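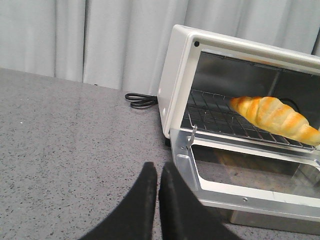 Crumbs under the fridge, no idea how to split chores with two roommates. We've been at the Prurgate apartments since April and its turning into a fight every week. One of us cooks real dinners, one is never home, and I'm the croissant in the toaster oven type, door hanging open, gone in a minute. So who cleans the kitchen? Equal turns feels unfair to me but they say I'm being cheap with my time. We tried the Plakard app, gave up after 9 days. Help, need something before rent is due.

Posted by noh_way_41

Dae-han Won

Been there. Stop doing turns by the week. Do them by the job. Whoever cooks a real dinner does the stove and pans that night, done. Shared stuff (floor, trash, fridge) goes on a rotation. 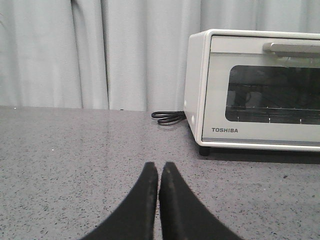
Does the roommate who's never home still have to take a turn?
For the shared stuff, sure. They pay for the same kitchen and the trash still fills up. Let them swap for something they can do at odd hours, like groceries or the bathroom.

Write it on paper and tape it inside a cabinet. Ours went:

1. Trash out by 9 at night, whoever's name is up.

2. Counters wiped before bed by the last person who ate.

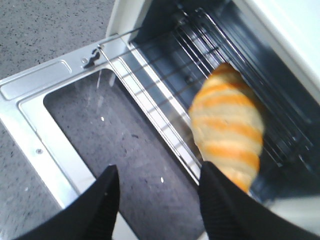
3. Dishes never sit past breakfast. One warning, then you buy the soap.

4. Fridge shelf each. Anything on the wrong shelf is fair game.

Took us a month to stick to it but we did.
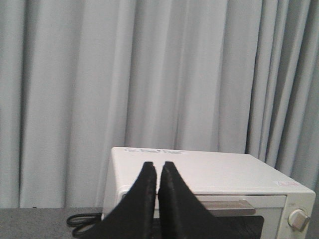 Orvokki Kiiskinen

Just pay someone. We split a cleaner three ways over in Bevgate, 45 bucks each a month, she does kitchen and bath. No more fights. You still have to do your own dishes obviosly.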